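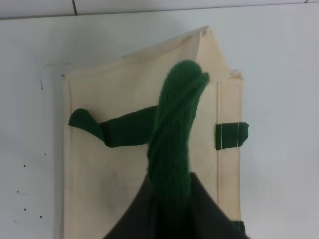
机械臂夹爪未按指令松开 针织车间一名操作员手指受伤

分享 100　评论 4

Uvatville消息：Kamolrat针织厂的一台整理用机械臂日前在作业中发生故障，夹爪在收到松开指令后仍夹住织物继续移动，一名操作员的右手食指和中指被绷紧的织物勒伤。伤者在厂内医务室处理后转往门诊检查，没有骨折，目前在家休养。该工位已经停用，同型号的其他工位暂时改由人工操作。

发生故障的设备属于Trideck系统，由集成商Edavetti供货并负责安装，今年6月投入使用。它的工作是把针织筒料和窄幅织带从料堆里提起、理直，再送到下一道缝合工序。这类活过去全靠手工，布料软，容易打卷，机器要先找到边缘，夹住，再慢慢拖开。厂方说，投用以来小毛病有过不少，多数是夹空或者夹到两层布，伤人还是头一回。

事情发生在下午换班前。按照厂方的说法，机械臂当时正在处理一批深绿色针织料，夹爪夹住了一段织带，控制屏上显示“已松开”，实际上两根手指并没有张到位。织带的另一头压在料堆下面，机械臂按程序向后退，织带随之拉紧。操作员看到料堆被带动，伸手去按住布料，手指绕进了织带的弯折处。

旁边工位的同事按下急停，机械臂停住。麻烦出在停下之后：夹爪在急停状态下保持夹持，织带仍然绷着，操作员的手抽不出来。同事找来剪刀剪断织带，才把手放开。从按下急停到脱困用了多长时间，厂方没有给出准确数字，说要等调出控制器记录再核对。 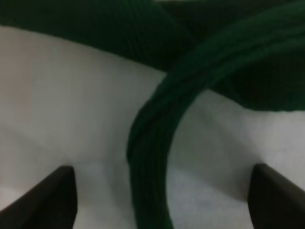
Kamolrat厂的生产主管Sakda Meesuk说，急停之后夹爪不松，本来是按设计来的，目的是防止工件掉落。“如果夹的是金属件，这样设置可以理解。我们夹的是布，掉了就掉了，捡起来就行。这个选项在安装时就应该改掉，验收的时候我们也没有提出来。”

他说，验收时测试的项目主要是定位和节拍，急停按钮也逐个按过，机械臂都能停，测试记录上写的是合格。但当时夹爪是空的，没有在夹着布的情况下测试急停，也没有测试布料另一头被压住时会怎样。

Edavetti派出的现场工程师Marilou Lumanlan在故障后到厂检查。她在初步说明中写道，夹爪的一根手指根部缠有纤维，积在导轨和端盖之间，使手指在张开行程的末段被卡住。夹爪的位置信号取自驱动端，驱动端已经走到位，系统便判断夹爪已经打开。手指实际停在哪里，系统没有单独检测。

针织料掉毛是车间里的老问题，毛圈和粗纱的品种尤其明显。设备手册规定夹爪每运行400小时清洁一次，厂里的保养单也是照这个数填的。Lumanlan认为，这个周期对针织车间来说太长。她拆开另一台没有出过故障的夹爪，里面同样有积尘和短纤维，只是还没有影响动作。

另一个问题是拖拽时的受力。Trideck系统设有拉力上限，超过后机械臂应当自动停下。检查发现，出事工位的上限被调高过。Meesuk确认，这一改动是厂里自己做的。原来的设定太敏感，布料稍有牵挂就报警停机，当班的人一个班次里要反复去复位，后来有人用维护密码改了数值，改完没有登记。厂方没有公布改动者的姓名，说不打算追究个人，但会把维护密码收回，由设备组统一保管。

Edavetti方面表示，参数即使被调高，也不应超出手册允许的范围，而现有软件对此没有限制，只弹出一个提示框，点确认就能通过。该公司正在准备新版软件，超出范围的数值将无法保存，每次修改会记录时间和账号。新版何时发到用户手里，公司没有给出日期。

在原因全部查清之前，厂方先采取了几项临时做法。夹爪改为每班开工前检查，用刷子和吸尘管清理手指根部，检查人要在工位卡上签字。急停后的夹爪状态改为松开，改完后带料测试，布料一端压住，一端夹紧，连续试了100次，夹爪都能张开。每个工位挂一把圆头剪刀，位置在急停按钮旁边，伸手可以够到。

机械臂运动时不得把手伸进料区，这条规定原来就有，贴在工位立柱上。几名操作员对记者说，真要照做并不容易。料堆摆得不匀，机械臂一拖就会歪，不扶一下，后面的整摞布都会滑到地上，重新理一遍要耽误不少工夫，耽误的产量算在当班人头上。一名在整理线上工作多年的女工说，大家都扶过，带班的也看见过。

Meesuk承认有这种情况。他说计件办法会调整，机器停机和重新理料的时间不再计入个人产量。料台也要改，准备在台面后侧加一道挡边，让布料不容易滑走。挡边的样品已经做出来，还要看会不会刮到夹爪。

车间里还有人提到光幕。出事工位的前侧装有光幕，人手伸入时机械臂本应减速。记录显示光幕当时处于工作状态，机械臂确实降了速，但没有停。Lumanlan解释说，投用时双方商定的方案就是减速，理由是操作员需要频繁补料，每次都停会影响节拍。她建议把补料口和夹取区分开，补料一侧保持减速，夹取一侧改为停机。厂方表示同意，费用由谁承担还在谈。

受伤的操作员要求不公开姓名。她在电话里说，手指还有些肿，弯曲时疼，晚上睡觉要把手垫高。她记得当时屏幕上是绿灯，所以以为夹子已经开了。“我平时都看那个灯，没有去看夹子。”她说厂里派人来看过她，工资照发，复查以后再定什么时候上班。她希望回去以后先换到缝合那边做一阵。

当地劳动安全部门已接到厂方报告，并到车间查看了停用的工位。拆下的夹爪和控制器记录都已封存，等待检验。工作人员要求厂方补交验收记录、保养单和历次参数修改的说明，其中参数修改部分厂方目前只能提供当事人的口头说明。

受停机影响，深绿色和炭灰色两个色号的针织料整理进度推后。Meesuk说，改为人工后人手勉强够用，已从包装组借调了2个人，客户那边也打过招呼，交期暂时不变。其余工位什么时候恢复机械臂作业，要等夹爪手指加装位置检测以后再定。Edavetti答应先提供一套检测件，在出事的工位上试装，装好以后由厂方和集成商一起重新验收，带料急停列入必测项目。

最后更新：2020-11-09

读者评论（4）

织机旁的老陈：
我们厂也用夹爪抓布，做的是毛巾，掉毛比针织还厉害。四百小时清一次肯定不行，我们一天吹两遍，就这样手指根还是会塞住。吹的时候要注意，气枪容易把毛吹得更深，用吸的好一点。

小满满：
屏幕显示松开，夹子没松开，这个谁站在那里都会上当。希望那位姐姐早点好。

fengxian_77：
光幕只减速不停机，这种方案当初是谁签字的？报道里说“双方商定”，想知道操作的人有没有参加。我以前做过验收，来开会的都是设备和采购，真正站在机器边上的人一个也没叫。

修缝纫机的：
剪刀挂在急停旁边是个笨办法，但是管用。建议用绳子拴住，不然过两天就被人拿去剪线头了。另外急停后夹爪松开也要看情况，如果夹着带针的或者重的东西，松开也会出事，别的厂不要照搬。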